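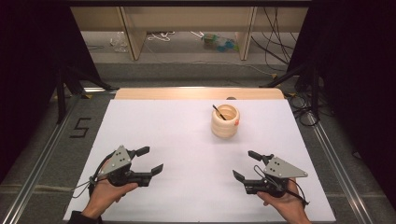 9월 전에 새 작업대 하나를 더 갖추어야 해서, 이번 주 내내 장비 예산표를 쓰고 있습니다. 처음에는 그리퍼 값만 알면 계산이 거의 끝난다고 생각했습니다. 그런데 손에 쥐는 그리퍼 두 개의 뒤쪽에서 검은 케이블이 하나씩 나와 있고, 이 케이블은 제 첫 번째 표에 한 줄도 없었습니다. 그래서 표를 처음부터 다시 만들었습니다. 비슷한 준비를 하시는 분이 계실 것 같아 과정을 여기에 이어서 적겠습니다.

먼저 견적입니다. Zodlow에서 손잡이형 그리퍼 한 쌍에 3,211유로를 불렀습니다. 왼손용과 오른손용이 같이 들어 있는 값입니다. 운송비와 관세는 따로입니다. 저는 처음에 "한 쌍"을 "한 개"로 잘못 읽어서 한참 동안 두 배로 계산하고 있었습니다. 한국어 견적서를 읽을 때 단위 칸을 꼭 먼저 보게 되었습니다.

Vellach 제품은 본체가 더 쌉니다. 대신 손가락 부품이 기본 구성에 없고, 위에 다는 금속판도 선택 사항입니다. 우리 작업에는 둘 다 필요하니까 모두 더해 보았는데, 두 회사의 차이가 제가 기대한 만큼 크지 않았습니다. 납기는 Vellach가 9주, Zodlow는 "협의"라고만 써 있습니다. "협의"가 무슨 뜻인지 메일로 물어보았고 아직 답을 기다립니다.

9주라는 숫자를 달력에 놓아 보면 생각보다 여유가 없습니다. 주문 승인, 계약서, 통관이 그 앞뒤에 붙습니다. 물건이 와도 바로 쓰는 것이 아니고 보정하는 시간이 듭니다. 저는 5월 안에 주문을 넣자고 말했습니다.

소모품 칸에는 800유로를 넣었습니다. 손가락 끝 부품, 여분 케이블, 나사, 테이프입니다. 테이프는 작은 돈이지만 바닥에 자리 번호를 붙일 때 늘 모자랍니다. 이것을 "기타"에 넣으면 회계 쪽에서 꼭 질문이 돌아오기 때문에 이번에는 이름을 하나하나 썼습니다.

다음은 작업대입니다. 기존 자리처럼 낮은 탁자 위에 큰 흰색 판을 까는 방식으로 갑니다. 판은 탁자보다 먼저 상할 것 같아서 저는 판만 한 장 더 넣고 싶습니다. 탁자는 창고에 남은 것을 쓰면 되고, 돈이 들지 않습니다.

알루미늄 레일은 Pomare에 물어보았습니다. 길이를 맞추어 잘라 주는데, 자르는 값이 재료값과 다른 줄에 있습니다. 그래서 견적서의 첫 장만 보고 비교하면 안 됩니다. 연결 부품도 별도입니다. 저는 둘째 장이 있는 것을 이틀 뒤에 알았습니다.

삼각대는 한 자리에 두 대로 잡았습니다. 동료는 벽에 고정하면 더 싸다고 합니다. 맞는 말이지만 우리는 자리를 가끔 옮기고, 벽에 구멍을 내려면 건물 쪽 허가를 받아야 합니다. 허가에 걸리는 시간도 비용이라고 제안서에 썼습니다. 좀 건방지게 들릴까 봐 문장을 세 번 고쳤습니다.

케이블 정리용품은 제가 제일 과소평가한 항목입니다. 덮개, 묶음끈, 선반 옆에 거는 고리. 하나는 아주 싼데 자리마다 필요하니까 합계가 올라갑니다. 카펫 위에 선이 남아 있으면 걸을 때 신경이 쓰이고요. 이번에는 처음부터 넣었습니다.

작업 물건도 사야 합니다. 지금은 고리를 쌓은 것 같은 모양의 컵을 쓰는데, 같은 컵을 나중에 또 구할 수 있는지 아무도 확인하지 않았습니다. 가게에서 없어지면 조건이 바뀌어 버립니다. 그래서 컵과 그 안에 꽂는 가는 막대는 여분까지 한 번에 사자고 적었습니다. 그리퍼에 비하면 아주 적은 돈입니다.

빌리는 방법도 알아보았습니다. Vunevska가 월 단위로 빌려주는데, 보증금이 있고 손가락 부품이 닳으면 우리가 냅니다. 한두 달만 쓰면 좋은 조건입니다. 우리는 11개월을 쓸 계획이라서 사는 쪽이 쌉니다. 다만 고장이 나면 대체품을 보내 준다는 점은 부럽습니다. 구매 계약에도 비슷한 조항을 넣을 수 있는지 묻고 있습니다.

예비 그리퍼를 한 쌍 더 살지는 아직 못 정했습니다. 양손으로 하는 일이라 한쪽만 고장 나도 그 자리는 쉬어야 합니다. 한 개만 따로 팔면 좋겠는데 Zodlow는 쌍으로만 판다고 합니다. Vellach는 낱개로도 팝니다. 이 점 하나 때문에 제 마음이 조금 Vellach 쪽으로 갔습니다.

지금 표의 순서는 이렇습니다.
그리퍼와 부속
예비품
소모품
탁자 판, 레일, 삼각대
케이블과 정리용품
작업 물건
운송, 관세, 보정 시간
마지막 줄은 돈이 아닌 것도 섞여 있어서 보기 안 좋다는 말을 들었습니다. 그래도 빼면 다들 잊어버리니까 그냥 두었습니다.

혹시 "보정 시간"을 예산표에 어떤 이름으로 올리시는지 아시는 분 계십니까? 인건비에 넣으면 장비 예산이 아니라고 하고, 장비에 넣으면 물건이 아니라고 합니다. 제 한국어가 부족해서 설명이 안 통하는 것인지, 원래 어려운 일인지 잘 모르겠습니다. 댓글로 알려 주시면 고맙겠습니다. Zodlow의 답이 오면 납기를 이어서 올리겠습니다.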